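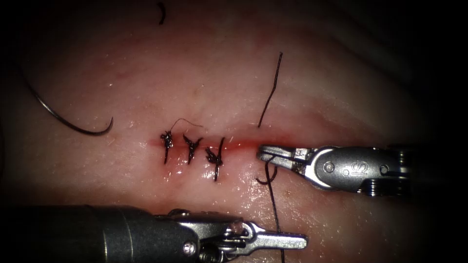

Public Affairs | Visit Reports

County Broadcasters' Open Day at the Wotia Radio Studios

The Wotia studios opened their doors in June to listeners, local officeholders and members of the area's civic clubs. The station carries political talk programming for most of the broadcast day, and the visit was arranged so that the public could see how a call-in program is prepared, screened and put on the air. This report is offered to members of the Prunon Civic Forum who were unable to attend.

Guests were received in the front lobby at 10 a.m. and divided into 2 groups. The first began in the main studio, the second in the newsroom, and the groups changed places before lunch. Attendance for the day, according to the sign-in book, was 862.

The main studio is smaller than many visitors expected. The host sits facing the producer through a double window, and the two communicate by a typed screen during live segments. Staff explained that callers are asked for a first name, a town and the subject they wish to raise. They are not asked which party they belong to. Several guests questioned whether screening favors callers who agree with the host. The program director replied that opposing callers are moved up the line when time allows, and that recordings of every program are kept for review.

In the newsroom, the discussion turned to elections coverage. The station follows the state legislature and the Drolex town council, and it plans to carry both candidate forums in full before the fall vote. Station staff described how ballot questions are summarized for listeners and read out the standard used for equal time. A printed copy was available at the door.

A panel on the proposed Kwok Road annexation was held in the afternoon. It was broadcast live, with visitors seated along the back wall. The petition against annexation now bears 1,396 signatures, a number cited by speakers on both sides - one as proof of broad concern, the other as a small share of registered voters. The exchange was orderly, although the time set aside for questions from the floor was short and a number of people left without being heard.

Parking was limited, and guests coming from the east side of the county should allow extra time on future visits. The station has indicated that a second open day will be held after the election. Members who wish to attend may leave their names at the Forum office during regular hours.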